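双臂拆装工位使用手册
第四章 采集示教数据(台式机拆装任务)

大家好,这一章轮到我来写。前三章讲的是开箱、接线和标定,如果你是直接翻到这里的,麻烦先回去把第三章的标定做完,不然后面录的东西全都白费(我就白费过一整个星期六,说多了都是泪)。
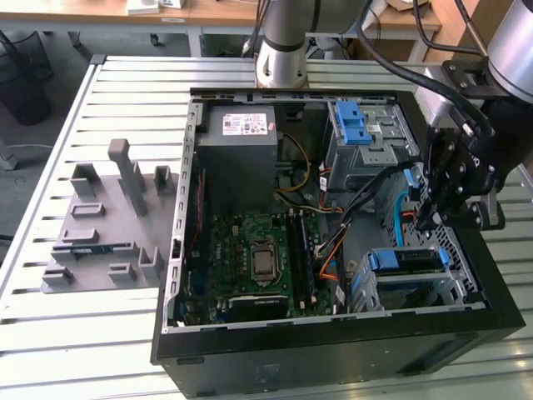 4.1 开始之前要准备什么

我们的任务集叫 Marnness,内容是让双臂学会在一台侧躺的台式机里取放零件。你手边需要有:

一台拆掉侧板的旧台式机,电源线务必拔掉。
一个 3D 打印的零件托盘,放在机箱旁边。托盘的模型文件在 Horrocks 共享盘里,自己打印就行,颜色随意。
两条手臂,其中负责取放的那条装二指夹爪。
采集软件 Plultmont,装在工控机上。
一块干净的布,一杯离桌子远一点的咖啡。

注意:机箱电源断电之后,里面的电容还可能带电。我们从来不拆电源盒,也不让夹爪去碰它。任务里没有任何一步需要动电源,如果你的任务脚本里出现了,那一定是写错了,请马上停下来找人核对。

4.2 摆放机箱和托盘

1. 把机箱平放在铝型材台面上,开口朝上。电源在一头,硬盘架在另一头,摆的时候让硬盘架那一侧靠近装夹爪的手臂,这样手臂不用绕远路。

2. 推一推机箱,它不应该滑动。会滑的话,在底下垫两片防滑垫。别用双面胶!我撕过一次,台面的槽里全是胶,抠了一个下午。

3. 把托盘放在机箱的另一侧,贴着台面上的定位线。托盘上那些立柱、支架和卡槽是给不同零件用的,零件放哪个槽,以任务卡上写的为准,别凭手感。

4. 整理线缆。这一步大家最爱偷懒,但是真的很要紧。机箱里的线不用扎得很漂亮(扎得太漂亮反而不好,学出来的模型一见到乱线就懵),只要保证没有线横在夹爪要下去的位置正上方就可以了。

5. 手臂自己的线缆也看一眼。把腕部慢慢转到两头的极限,看看线有没有绷紧,有没有刮到机箱边缘。

小提示:做取放电路板的任务时,先拿一块报废的小板子练手。板子平放进卡槽,一边塞到挡边底下,轻轻往里一送就到位。人手能轻松放进去的位置,夹爪才有希望放进去。

4.3 CPU 要不要装散热器

这个问题每批新同事都会问,所以我单独写一小节。

Marnness 任务集里统一不装散热器。散热器个头大,一装上去就把固定相机的视线挡掉一大块,夹爪也得跟着抬高绕行。既然机箱从头到尾都不通电,CPU 就那样露着没有关系。

注意:露着的 CPU 顶盖很亮,白天阳光进来的时候容易反光,台面的铝条也一样。如果预览里出现一大片过曝,先拉窗帘,再调曝光。顺序反过来的话,等太阳一走你又得重新调一遍。

4.4 录第一条示教

1. 打开 Plultmont,新建一个会话。会话名写任务编号加你的姓名缩写,中间用下划线,不要用空格。

2. 预览窗口里检查固定相机。机箱内部、托盘、夹爪三样都要看得到。手臂回到起始位以后再看一次,有时候手臂一收回来就正好挡住托盘。

3. 点“归位”,等两条手臂都停稳。

4. 握住示教手柄,按一下侧键,听到短促的提示音就是开始录了。

5. 先原地停一拍再动。这个小停顿对后期切分很有帮助,我刚开始老是忘,后来在显示器上贴了张便签才改过来。

6. 把夹爪移到目标零件的正上方,垂直下降。下降的时候慢一点,快到零件时再慢一点。

7. 闭合夹爪。看到指尖贴住零件就停,别使劲捏。

8. 垂直抬起,抬过机箱边缘以后再横移。很多人习惯斜着往外走,省时间嘛,我懂,可是斜着走十次里总有那么一次会钩到线。

9. 移到托盘上方,放进指定卡槽,松开夹爪,抬起。

10. 再按一下侧键结束录制。屏幕会弹出三个选项:成功、失败、作废。

单条录制的上限是 2000 帧,超过以后软件会自动截断并标成作废。正常操作用不完,如果你经常撞上限,多半是中间犹豫太久了,先空手走几遍路线再录。

警告:手臂使能的时候,手不要伸进机箱。零件掉进去了也不要伸手捞!先按急停,等指示灯变色,再拿镊子夹出来。

4.5 成功、失败还是作废

我来说说我们组怎么分。

成功:零件放到了指定卡槽,中途没有掉落,也没有碰歪别的东西。

失败:动作完整做完了,可是结果不对。比如夹空了,或者放到卡槽外面去了。失败的数据也要留着,训练的时候用得上,请不要因为不好看就删掉。

作废:过程被打断,或者数据本身有问题。有人走进相机视野、手柄掉线、急停,都算这一类。

拿不准的时候就标失败,然后在备注里写一句。我们组负责审核的是 Vlasta Tóth,她每条备注都会看,写“夹到以后滑了一下,又夹住了”就很好,写“还行吧”她会来找你聊天的。

4.6 变化要做够

同一个姿势录一百遍,模型就只会那一个姿势。每录完一组,请改动下面当中的一两样:

机箱往左或往右挪一点,或者转一个小角度。
线缆重新拨一拨,让它换个走向。
托盘里预先放好别的零件,占掉几个槽。
换个时段录,上午的光和傍晚的光差很多。
夹爪的起始高度改一改。

别一次全改。全改了以后要是出问题,根本查不出是哪一样引起的。

背景里的桌子、纸箱之类的东西不用特意收拾,保持平时的样子就好。不过同一组录到一半的时候别去挪它们。

4.7 收工和上传

1. 点“归位”,关使能,再关夹爪控制器。

2. 把托盘里的零件放回零件盒,数一下螺丝。

3. 在 Plultmont 里打开会话列表,随机抽两条回放。主要看画面和手臂轨迹有没有对上,画面比动作慢半拍的话,整组都要重新对时。

4. 点上传,数据会传到 Grodero 服务器。上传时请插网线,无线传到一半断掉,就只能从头再来。

5. 看到绿色对勾以后再关机。进度条走满了还不算完,后面还有一轮校验。

到十二月为止,Marnness 里审核通过的示教一共 1692 条,其中硬盘架一侧的任务占了大半,内存条那一侧还很缺。如果你不知道该录什么,就去录内存条吧,拜托了!

4.8 常见小毛病

按侧键没有提示音:手柄没配对上,长按到灯闪再松开。

夹爪闭合后零件总往一边歪:检查指尖上的螺栓有没有松,拧紧以后要重新做一次第三章的夹爪标定。

预览画面卡住不动:先拔插相机线,不行再重启 Plultmont。重启前记得结束当前录制,不然这一条会丢。

托盘被碰歪了:对着定位线摆回去,正在录的那条标作废,之前录好的不受影响。

导出训练集的方法见第五章。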